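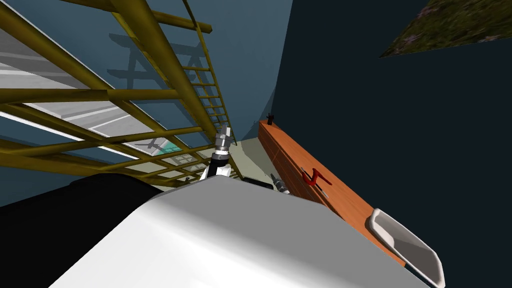

3 Bringing the Ustov into a shared tool room

Applies to: Ustov two-arm mobile unit with Skunda control software, Gouveia site
Issued by: Wemton, Site Integration
Revision date: 15/07/2020
Site contact: Joaquim Mota, stores lead

3.1 Scope

This section covers the set-up of the Ustov in a room where people also work. It deals with the room model, the rehearsal run in Skunda, the first supervised run on the floor and the change in duties for stores staff. Charging, network set-up and fault codes are covered in other sections.

The Ustov picks up small items that have been left out, places them in the return tray and brings the tray to the sorting bench. It does not move ladders or scaffold. It does not climb, and it does not lift anything a person has hold of.

3.2 Before you start

You need:

- a stores login for Skunda with rehearsal rights
- the current floor plan of the room
- a tape measure
- the return tray supplied with the unit
- floor tape
- one person who normally works in the room, for the whole of the rehearsal

Do not carry out the rehearsal without the last item. The floor plan shows where furniture was meant to go. The person who works there knows where it is.

3.3 Building the room model

1. Log in to Skunda and open Rooms. Select New from plan.

2. Load the floor plan. Check the scale by measuring one wall on site and comparing it with the wall length in the model. If they do not match, correct the scale before you add anything.

3. Add fixed items first: walls, doors, cabinets, shelves. Use the closest item in the Skunda library. The colour and finish of library items have no effect on planning.

4. Add large movable items: ladders, scaffold frames, carts. Mark each one as Movable, Staff only. The Ustov will plan around these items and will not grip them.

5. Add small items. Mark each one Collect or Leave. Any item you do not mark is treated as Leave.

6. Place the return tray on a flat surface that both arms can reach. The tray must be empty at the start of every run.

7. Save the room under the room number and not under a person's name.

Note: Ladders take up more of the arm's working space than the floor plan suggests. Enter the angle of each ladder as it is left at the end of a shift, along with the position of its feet.

Note: If a door can be blocked by a ladder or scaffold in its usual position, report this to the site contact before going further. It is a matter for the site and cannot be corrected in Skunda.

3.4 Setting clearances and speed

1. Open Rooms, then Limits.

2. Set the clearance around Staff only items to 600 mm for the base. The arms have their own limit, which Skunda works out from the room model.

3. Set arm speed to 330 mm per second. Do not raise it during the first month of use.

4. Set the wait time to 30 seconds. This is how long the unit stays still after a person leaves the marked area.

5. Select Apply. Skunda asks for a second login. The second login must belong to a member of the stores staff. A Wemton technician cannot fill both roles.

CAUTION: Do not reduce the base clearance to get the unit through a narrow gap. Move the furniture, or mark the area beyond the gap as No entry.

3.5 Rehearsal run

The rehearsal uses the room model only. The unit on the floor stays in Park throughout.

1. Confirm that the status light on the unit shows Park.

2. In Skunda, open Rehearse and select the room.

3. Select Head view. The body of the unit takes up the lower part of this view and cannot be hidden. The tilt follows the neck angle. Leave it as set, as the floor run uses the same angle.

4. Select Step. The run advances one planned move each time you press Step.

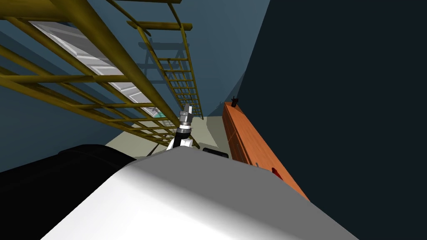

5. At each step, ask the person who works in the room whether they would normally be standing, kneeling or reaching in the space the arm is about to use. Record the answer in the Comments field. Do not skip steps in which nothing is gripped. Most of the comments received at Gouveia concerned the arm passing through a space, with no item involved.

6. If the answer is yes, select Hold here. Skunda adds a stop at that point and will wait for a clear signal in the floor run.

7. Compare the gripper position with the nearest Staff only item. If the fingers point toward a ladder or its rungs at the end of a move, select Replan. If the same position comes up again, move the ladder in the model, then move it to match on site.

8. Check small items that sit on top of cabinets. They can be hard to pick out against a dark wall in Head view. Switch views before you decide that an item is missing.

9. Continue to the end of the run, then save the comments. Comments can be read by all stores staff and cannot be deleted from the technician login.

3.6 Checking the grip approach

Carry out this check for every item marked Collect that lies close to furniture.

1. Select Gripper view. The two fingers appear at the bottom of the view, pointing away from you.

2. Step to the approach point. The fingers must be open, and the item must appear in the space between or beyond them.

3. Look for a cabinet corner, drawer handle or shelf edge near the line of the approach. Bar handles stand out from the drawer front and will catch a finger if the approach is too close. 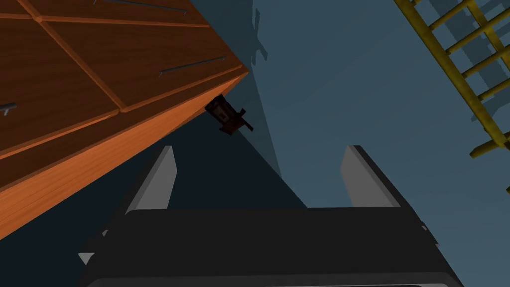 Gripper view at the approach point: fingers open, small dark item near the cabinet corner, ladder at upper right.

4. If the item is close to a corner, select Approach from side and repeat the check. If no approach is accepted, change the item to Leave. Staff will continue to collect it by hand.

5. Check that shadows have not been taken for edges. In rooms with strong light from one side, a ladder shadow on a wall can be mistaken for a second ladder by the person reading the view. Turn shadows off under Display if you are not sure, and turn them on again before saving.

CAUTION: An accepted approach in rehearsal does not show that the item can be gripped on the floor. Grip force is set during the supervised run.

3.7 First supervised run

1. Mark the working area with floor tape, using the outline printed from Skunda.

2. Tell everyone on shift that a run is about to start. A notice on the door does not meet this requirement.

3. Place one person at the stop button. That person has no other task during the run.

4. Compare the room with the model. Cabinets must be closed. Ladders must be in the positions entered in 3.3.

5. Release Park and start the run at the speed set in 3.4.

6. Stop the run if anyone asks for it. No reason needs to be given at the time. Enter the stop in the log afterward.

7. When the tray reaches the bench, return the unit to Park and check the contents against the Collect list.

3.8 Changes to stores duties

The duties below were agreed at Gouveia in February. Other sites should settle their own list before the first supervised run.

Clearing up at end of shift
Before: stores staff walked the room and collected all loose items.
Now: the unit collects marked items. Staff collect items marked Leave and anything the unit has passed over. Time for this stays on the shift schedule.

Sorting and inspection
Before: done when time allowed.
Now: a set task at the bench. Items arrive together in the tray, so the work comes in batches. Allow for this when setting breaks.

Ladders and scaffold
No change to handling. Ladders must now go back to a marked position. Several staff have pointed out that this adds walking at the end of the shift. If the marked position is a poor one, change the model and repeat 3.5.

Room model
New task. One trained person on each shift may edit the model. Editing is paid work and is done on shift.

Stop log
New task. The log records the time, the place and what the unit was doing. It does not record who asked for the stop. Supervisors must not ask staff to add a name.

Note: Skunda counts the items collected in each run. The count is meant for servicing the grippers. At Gouveia it is not used to compare shifts, and the report is turned off for supervisor logins. To change this setting, contact Joaquim Mota.

3.9 When to repeat the set-up

Repeat 3.3 to 3.6 when:

- a cabinet, shelf or door has been moved or replaced
- a ladder or scaffold of a different size is brought in
- the return tray is replaced with another model
- the log shows 3 stops at the same place
- a new member of staff asks to see the rehearsal

For the last case, load the saved room and run 3.5 only. Book the bench terminal through the stores desk.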